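SPEAKER NOTES
How to Listen to a Record Twice
Session for the songwriters' evening, May 2019. Slot is 20 minutes plus questions. Do not fill the questions time with more talk.

OPENING

Wait for the door to close. Say hello. Skip the joke about the piano stool, it died last time.

I write about records for a living, if you take a generous view of the word living. Over the last few years I have reviewed a good many albums, mostly by people who recorded them in bedrooms and would like you to know it. I'm going to talk about one of them tonight. It's called Wumelden, it's by Agathe Besnard, and I got it wrong.

Pause here. People enjoy it when a critic says that. Let them.

THE FIRST REVIEW

Read the line from the review, in the flat voice: "Nine songs that all seem to be waiting for a bus."

I was pleased with that. I had listened to the album once, on headphones, while answering email, and I filed the same afternoon. It ran in November on a site that paid me in exposure and then closed.

What I heard was a soft voice, a nylon-string guitar and a lot of hiss. The drums don't come in until the fourth song, and when they do they sound like someone putting away saucepans in the next apartment. I wrote that the record was pretty and that it would be gone from my head by dinner. It was.

PLAY CLIP 1 (first song, "Lecomte," 37 seconds, fade out before the second verse)

Ask: who would have turned that off? Hands. Mine goes up too.

WHAT CHANGED

Long drive, one CD in the car. The player wouldn't give it back. I had Wumelden for the whole trip there and the whole trip home, and for part of that I had the window stuck open as well, so I was listening to it the way you listen to a relative.

By the third time through I noticed the bass line in "Lecomte" is the vocal melody from the last song, slowed down. It's just sitting there under the first verse. You can't know that until you've heard the end, so the first time around it's only a bass line, and a slightly dull one.

Then I started hearing it everywhere. The whistle at the end of song three is the chorus of song seven. The saucepan drums play the rhythm of a line she doesn't sing until two songs later.

PLAY CLIP 2 (last song, from the second chorus)
PLAY CLIP 1 AGAIN, straight after, no talking in between. Really, no talking.

They should get it by themselves. If there's an "oh" from the back, stop and drink some water.

THE PART ABOUT MONEY

Keep this short, it makes the room sad.

The album was put out by Drukolar, a label that as far as I can tell was a man, his sister and a stack of padded envelopes. They pressed 1,000 copies. When I wrote to ask how many had sold, the sister wrote back with one number, 54, and a smiley face.

I would love to say my review had nothing to do with that. I would also love to say it had something to do with that, which would at least mean somebody read it.

(If they laugh, move on. If they don't, move on faster.)

FOR THE SONGWRITERS

This is what they came for, so slow down.

Besnard made a record that rewards the second listen and gives you very little on the first. You could call that brave. You could also call it a poor way to run a shop. I've gone back and forth on it and I'm currently on the side of brave, but ask me again after I've heard next week's pile.

A few things she does that you can steal:

She repeats things at different speeds. A tune at half speed doesn't sound like the same tune, it sounds like weather. Your ear still files it.

She lets the guitar finish sentences for the voice. In "Andonow" she stops singing before the last word of every verse and the guitar plays the note where the word should be. On the final verse she sings it. The word is "Tuesday" and I have no idea why it's so upsetting.

Change that line if the venue has put me on before the folk trio again, they have a song with a day of the week in it and will take it personally.

She leaves the mistakes that help. There's a chair creak in "Andonow" at the same spot as a cymbal would be. I asked her about it by email. She said she'd tried a cymbal and the chair was better.

What I would not steal: the hiss. There is hiss that feels like a room and hiss that feels like a cable, and this is the cable.

PLAY CLIP 3 ("Andonow," last verse only, let it run to the creak)

FOR ANYONE WHO REVIEWS

Two of you, at a guess, and you're both sitting by the exit.

I now play everything twice, on different days, once on decent speakers and once on something terrible. It has roughly doubled my hours and done nothing for my rate. Most records turn out to be the same the second time. A few get worse, and those reviews are quick to write.

I also keep the first set of notes and don't fix them. The notes for Wumelden say "nice," "nice," "is this still song two," and a phone number that I've never been able to place.

CLOSE

I asked the sister at Drukolar if I could write a second review. She said yes, and could I mention that there are copies left. There are copies left.

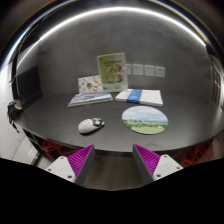

Then say the label's name again, slowly, and spell it, because last time three people went home and searched for a brand of drill. Play "Lecomte" all the way through while they stretch. Questions after that, and if the first one is about whether streaming is bad, say yes and point at someone else.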